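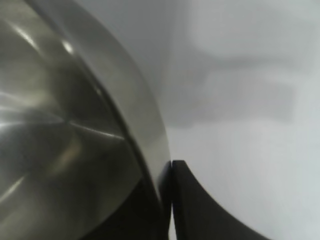
Item 3: the mixing bowl, held by the rim.

ISEN HOUSEHOLD MACHINES DISCUSSION GROUP
Minutes of the meeting held on 18 December 2019 in the upstairs room, Drutent Library

Present: 8 members, the Chair, the Secretary (minutes).
Apologies: 2 members, one of whom is at home waiting for a man to mend the dishwasher. The group noted the relevance of this to its work.

1. Minutes of the last meeting
Agreed, after the word "triumph" in item 4 was changed to "attempt". The member who had asked for "triumph" wished it recorded that he still prefers it.

2. Matters arising
The Senon floor cleaner, lent to the group in May, has been returned to its owner. It did very well on the open part of the floor. It did less well on the fringe of the rug, and the owner of the rug has been written to. The Secretary has kept the receipt for the scissors.

The letter to Popescu asking whether their folding machine can manage a fitted sheet has been answered with a brochure. The brochure shows a tea towel.

3. Main discussion: can a machine do kitchen chores yet?
The Chair opened by saying that the question had been on the agenda in one form or another since the group was founded, and that she would like an answer before she retired from the chair. She suggested keeping to two small jobs, picking up a bowl and tipping something into it, on the grounds that anyone who cannot do these will not be much help with a Christmas pudding.

On bowls, members looked at the close view of the two black fingers at the rim, one on either side of the metal. A member who used to work in a canteen said it was how she would pick up a bowl herself if her other hand were full. Another member said that holding an empty bowl by its edge was one thing and holding it full of batter was another, and that he would want to see the second before he parted with any money.

There was a long exchange about shine. The member who follows the technical side explained that polished steel is awkward for a machine which finds its way by camera, as the bowl shows it a good deal of light and very little bowl. He was asked whether a dull bowl would be easier. He thought so. It was pointed out that most households already own what they own, and that a helper which needs the kitchen bought again to suit it is a familiar type and need not be electric.

On pouring, the group turned to the second picture.

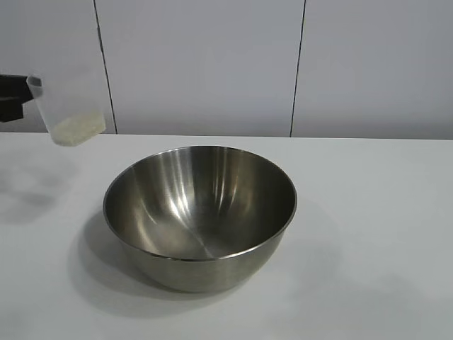

Item 3, continued: cup with grains, bowl still empty.

The grains were taken to be rice, though one member held out for something else and would not say what. The cup is clear plastic and thin in the wall, and the canteen member observed that such cups fold up if you so much as look at them. She was prepared to give credit for a cup that had kept its shape. Whether the rice would all go into the bowl could not be settled from a picture, and the Chair ruled out of order a proposal to bet on it.

The member who wants to see batter noted that there was nothing else on the table. His own worktop has on it a toaster, the post, a cat from time to time, and a jar of pens that do not write. He asked at what point the cat is introduced. The technical member said that one begins with a clear table and adds things later. The Chair said she had been told the same about driving lessons.

It was put to the meeting that pouring rice from a cup is a chore only in the sense that it comes before one. Against this it was argued that cooking is made up almost entirely of such bits, and that a machine able to do all of them in the right order would be cooking, whether or not it knew.

Shop-floor work was touched on. A member with experience of packing said machines had been at it for years and were good at it -- provided every box was the same box. Kitchens were agreed to be short of this quality.

The question was put: can machines do household chores yet? For, 2. Against, 6. The Chair did not vote. One of the two in favour asked for it to be minuted that by "chores" he had meant "some chores", and by "yet" he had meant "soon". He was asked if he would like to change sides and declined.

4. Spring demonstration
The group would like to see pouring done in the room. The Secretary is to ask the library whether rice is permitted on the carpet. If it is not, dried peas were suggested, then withdrawn when somebody remembered the stairs.

5. Any other business
The kettle in the upstairs room now has to be held down by hand until it boils. A member offered to look at it -- the offer was accepted with some feeling.

Actions
Secretary: write to the library about rice. Write again to Popescu, using the words "fitted sheet" in the first line.
Technical member: bring a dull bowl.
Chair: find out who has the key to the cupboard.

The meeting closed when the lights were switched off from downstairs.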